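Korletey Coffee Open Day: what I got for my Saturday

I went to the Korletey roastery open day expecting a sales pitch with samples, and mostly that's what it was.
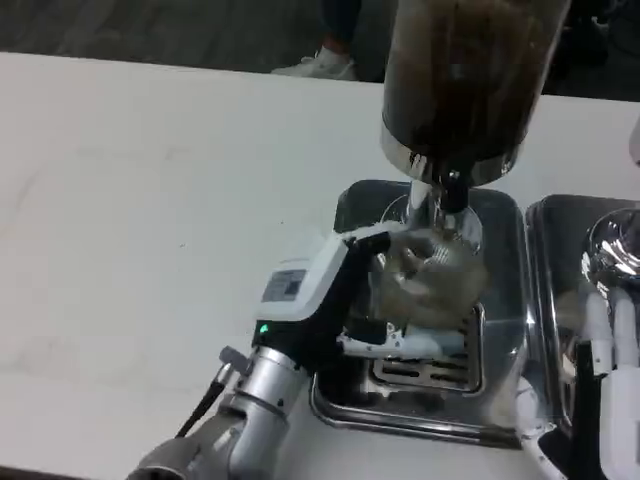
The flyer promised a tour "from green bean to cup" for 11 dollars, refundable if you bought a bag. I paid at a card table inside the roller door and was given a sticker with a number on it. The number never got used for anything.

Our group was led by Kazimiera Zawadzka, who runs the roasting side. She was the best part of the morning. She talks fast, doesn't smile much, and when somebody asked if dark roast has more caffeine she said "no" and moved on. I would have liked two hours of her. We got 10 minutes at the green store and maybe twice that at the roaster before she was called away and we were passed to Amber Wainwright from marketing.

The green store is a caged-off corner with pallets of sacks. They bring in beans from four countries and the sacks are stencilled with lot codes. I asked what the farmers were paid for lot 803, picking it only because it was the one in front of me. Kazimiera said she knew what the importer charged them and didn't know what the farm got. I appreciated the straight answer. But the wall behind her had a banner saying "Every Bean Traceable To The Grower", and I don't see how both things can be true in the way most customers would read it. Traceable to a washing station, perhaps.

The roaster was running, so we did see some actual work. You hear the first crack better than I expected over the fans. She pulled the little scoop out a few times for us to smell, going from wet hay to toast to something like burnt biscuit, and said the difference between a batch she'd sell and one she'd bin could be less than a minute. A man at the back asked if a computer couldn't do that. She said it draws a nice graph.

Then the tasting, or "flavour journey", with Amber. Three coffees in paper cups: the Foritard blend, the Kekar single origin, and a decaf they call Rekard. Before we tasted anything she handed out a card telling us what we were going to taste. Foritard was "milk chocolate, roasted almond, brown sugar". Kekar was "white peach, jasmine, bergamot". If you tell a roomful of people there's peach in a cup, they'll find peach. I turned my card over and tried to go without it. Foritard was a decent, plain coffee, the sort I'd happily drink every day. Kekar was sour, and got nicer as it cooled. I wrote down "lemon tea". The woman beside me said jasmine, definitely jasmine, but she was reading it off the card at the time.

The decaf was the surprise. I poured a second cup of it, and I can't remember doing that with a decaf before. Amber seemed a bit let down that this was the one I wanted to ask about -- the Kekar costs 70 dollars a kilo and I gather that's the one they'd like us to go home with.

She also said that beans are "dead" two weeks after roasting. I've heard this from other roasters and I have my doubts. Coffee does go stale, and I can taste it in a bag that's been open for a month, but dead is a strong word from someone who'd like me to buy a new bag every fortnight. When I asked how long the bags on the shop shelf had been there, she checked a label and said nine days. Fair enough. The ones at the back of the same shelf were older, though still inside her two weeks.

The grinding talk was short and sensible. Grind just before you brew, don't keep beans in the fridge, clean your grinder more often than you do. I have no argument with any of it and came home and cleaned mine, which was a disgrace.

A few practical notes. Parking is hopeless by mid-morning, so take the bus and walk up from the hardware store. The floor is concrete and there's nowhere to sit until the tasting. Kids were allowed in, but most of them were bored by the sacks and got loud. There was one toilet. The muffins were extra and dry.

The refund on the ticket turned out to be a credit on bags of 500 grams and up, in small print at the bottom of the flyer. I bought the decaf anyway. They're running it again in April, and if Kazimiera is doing the whole tour I'd go back. I'd ring first and ask.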